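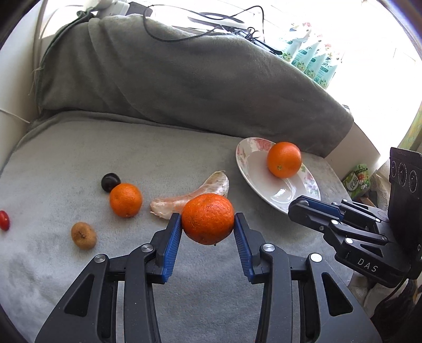
Why does a mandarin peel so much more easily than an orange? The rind of a mandarin is only weakly attached to the segments, with a spongy gap between them, whereas the pith of a sweet orange clings to the flesh all the way round.

### 3.2 Fruit and surfaces

**Figure 2.** Small mandarins on a light grey plush cloth, with a peeled piece of citrus, a large orange on a flower-rimmed plate, and a small, nearly black round fruit.

The looseness of the peel is a gift to the eater and a nuisance to anyone studying bruises. A mandarin can be knocked hard enough to spoil a segment and show nothing on the outside. Earlier work at Wallden dealt with this by peeling everything afterwards, a method we adopted and came to regret at the level of the fingernails.

We bought 300 mandarins in June, all from one wholesaler, and kept them for 6 days before use. Pitted, dimpled skins were accepted. Flattened fruit was accepted too, on the grounds that a mandarin which is not slightly flattened is mostly found in advertisements. Large oranges served as the firm comparison. Dark fruit was set beside the mandarins in a few layouts, where it proved useful for judging colour and otherwise kept its own counsel.

Two surfaces were compared. The plush cloth (Figure 2) stops a round fruit where it is put down, at the price of collecting every drop of juice for the rest of the week. A glazed plate wipes clean in a moment, but fruit wanders on it, and a large orange will settle against the rim and stay there. Krishnamoorthy Amin's proposal to use a plain plate was noted after the floral one had already been used throughout.

Peeled pieces were scored for torn membrane and remaining pith within 30 minutes. Pith left on the fruit counted against the peeler, a rule that caused more argument than the rest of the protocol put together. The Budside scale, which we used unchanged, has no category for "eaten before scoring". Such cases were entered as missing.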